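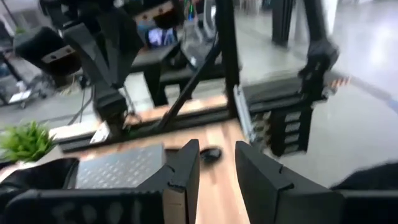 Fig. 3. Open gripper over the bench at the Millesdale site, with a computer mouse on the tabletop.

4.2 What changed at the bench

Returns sorting at Skukeck was hand work until August. One person per bench, mixed small goods, a paper slip for each item. The Pendus cell took over the pick and place part. Not the deciding part. Operators still say where an odd item goes, and they still sign for it.

We logged 1,285 handling events over the study period. Of these, 903 needed no help from the operator. The rest did, mostly short: a nudge, a re-grip, a stop and restart. Flat and shiny goods came up again and again in the operators notes. Sunglasses, phone cases, anything with a curve and no good edge to hold.
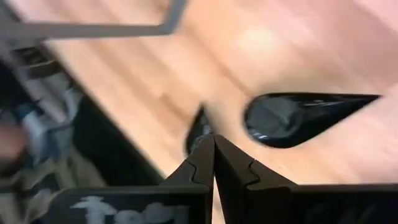 Operators described this as waiting work. Hands free but eyes busy. Several said the shift felt longer, even with less lifting. One wrote "I used to be tired in the arms, now its the neck." We had not planned a question on posture and added one at the second interview (see 4.4).

Pay grade did not change. Job title did, from sorter to cell attendant, and opinion was split on that. Newer staff liked it. Longer-serving staff mostly did not, they felt the sorting skill was still being used but no longer named anywhere.

4.3 Layout and who gets to move things

Under the old setup each sorter arranged the bench their own way. Left-handed people flipped it. With arms on both sides of the table the positions are agreed in advance, and a change goes through the shift lead. Small point on paper, came up in nearly every interview.

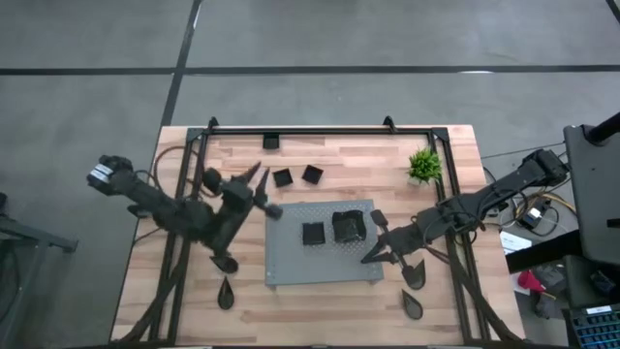
Requests to change the layout were slow at first. Median wait 90 minutes, too long to be any use in the same shift. After the Yau scheduling screen was put in, attendants could swap between saved layouts themselves, and complaints on this point dropped off. Teh log does not separate swaps made for comfort from swaps made for the goods, so we can't say which mattered more.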